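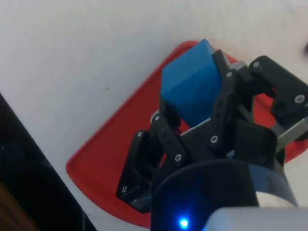 Workshop stories, Robots and automation

Reading time: 7 minutes

The shared workshop in Drindbridge is on the upper floor of a building where people used to repair sewing machines. When I visited, two people were soldering near the window and a third was looking for a drill bit, which was later found in a coffee cup. The man I came to meet was at the long table in the back. He works in the daytime as an accountant for a dairy, and he asked me to leave his name out of the article, because at the dairy they believe that he spends his evenings on running.

"I did run," he told me. "For one winter. Then I bought the first motors."

The arm he is building is called Fiore. He gave it this name before it could move at all, and he now regrets it a little, because people in the workshop expect something elegant. Fiore is a gripping arm for a table. Its task for this year is to take small blocks out of a red tray, one after another, and to put them in a place that the program chooses. It sounds like very little, and I said this to him, maybe with not enough politeness.

He was not offended. "Everybody thinks so. I thought so too. I planned two weekends for the blocks. After the blocks I wanted to do spoons, and after the spoons I wanted to do the dishwasher. I am still with the blocks."

He started the gripper in June of last year. The first version had fingers that opened and closed like scissors, and it pushed every block away before it could hold it. The second version had fingers which stayed parallel, but they were too thick to go between the block and the wall of the tray. For the present version he drew the linkages again from zero, and he made the fingers as slender as he dared.

"You want the finger thin, but a thin finger bends. When it bends, the block turns. When the block turns, the program thinks it has the block straight, and it puts it down crooked. So you are always paying somewhere."

I asked him how he pays now.

"With screws," he said, and he laughed. "I put a screw everywhere I was afraid."

He has a strong opinion about screws. In the second version he used glue in some of the joints, and when one of them had to be opened again he destroyed the part, and after it the neighboring part. Now everything in the gripper can be taken apart with one small screwdriver, which he keeps on a string around his neck. He showed me how he changes a finger. It took him less time than it took me to find a clean page in my notebook.

The question that I wanted most to ask was about the tray. Why does a man who can design a gripper not simply put the blocks on the bare table?

"Because of the edge," he answered, and he became serious. "On the table, the gripper can come from any side and it has a lot of free space. In the tray there is a lip. If the block is near to the lip, the finger must come down in a narrow place, or it must come from another angle. A kitchen is full of such edges. If I train it on a flat table, I get an arm that is good for a flat table."

For the same reason he puts the blocks down at an angle. A block that stands parallel to the tray is easy, he explained, and a block that is turned diagonally is the one where you learn something. In his notebook he has a page for each position, and he writes there what the arm did, in pencil, with small drawings of the block seen from the top. One of the series has 114 attempts. I was allowed to read some lines. "Lifted, turned, dropped." "Lifted well." "Did not lift. I was standing in the light." "Lifted well, I don't know why."

The camera sits close to the gripper and looks at the fingers from the side of the wrist. He tried before with a camera on a stand, and it did not satisfy him. From the stand, the gripper was hiding the block at exactly the moment when he needed to see it. From the wrist, he sees the fingers and the block together until the end of the movement. The price is that the picture moves all the time, and the bright parts of it change with the lamps.

"The blue is a problem," he said. "A person says, this is a blue block. The camera says, on the top it is pale, on the side it is dark, so maybe it is two things. I lost more than 34 evenings with the top of a blue block."

He solved part of it by hanging a sheet of baking paper in front of the lamp over the table. Another member of the workshop advised him to buy a proper diffuser from Urnura, the shop in the next town where most of them buy their electronics. He went there, he saw the price, and he came home with two meters of cable and no diffuser. The baking paper is still hanging.

There is also a small blue light on the wrist, and I asked if it does not disturb the camera too. He admitted that he has thought about covering it with tape. But he likes to see it from the other end of the room. When it is on, he knows that the arm has power, and that he should not put his hand there without thinking first.

We spoke about safety for a while. The arm is not strong, but it is stubborn, and it does not feel when it pushes against the table. He limited the current of the motors after an evening in spring when it pressed a finger tip down into the tray and did not want to stop. The finger broke. The tray survived with a white line in the plastic, and he threw it away, although it was still usable, because the camera was always finding this line and taking it for something important.

"I learned to have an emergency button from this," he said. "I should have learned it from the instructions, but I learned it from this."

The program is the part that he speaks about with the least pleasure. He learned programming from the internet and from the other members, and he says his code looks like a drawer in which everybody in the family puts things. For the control of the motors he uses a package named Prultness, written by people in the workshop and shared among them. It is not well documented. When something is unclear, he walks over to the window and asks.

I wanted to know if he would not prefer to work at home, where nobody would take his drill bits. He has a garage, after all, and the drive to Drindbridge is not short.

"At home I would be finished in my head already," he said. "I would sit there and think that it's good. Here somebody comes with a coffee and looks for one minute and asks, why does it wait before it closes? And I did not notice that it waits. I got used to it."

The wait is a good example of how the work goes. The arm used to stop above the block before closing the fingers, and he had always believed that it was calculating. It was not calculating anything. He had written a pause into the program in the first month, when he was still afraid of the motors, and he had forgotten it. Without the pause, the blocks began to slip more often, and so he put half of it back.

While I was there he ran the arm for me several times. I will not write that it was perfect. Once, the finger touched the lip and the whole arm gave a small shiver, and he stopped it with the button and wrote a line in the notebook. Other times the fingers closed on the block and lifted it, and he said nothing at all, he only moved his pencil down the page.

Before I left, I asked him about the dishwasher.

"Spoons first," he said. "A spoon is terrible. It is flat, it is round, it shines, and it lies inside another spoon." He has already brought one from home. It is in a plastic bag on the shelf above the table, with a label that says not to use it for coffee. I looked, and somebody had used it for coffee.

He will continue with the diagonal positions through the autumn. He wants to make the left finger a little shorter, and he has to find a new place for the cable, which now catches on the bracket when the wrist turns far. He was drawing it on the back of a dairy invoice when I put on my coat.

Related
A lathe for a small apartment
How we moved the laser cutter up the stairs
Talking with a builder of garden gates that open by themselves
Which glue did you regret? Readers answer
Open evening at the Drindbridge workshop, Wed 24 August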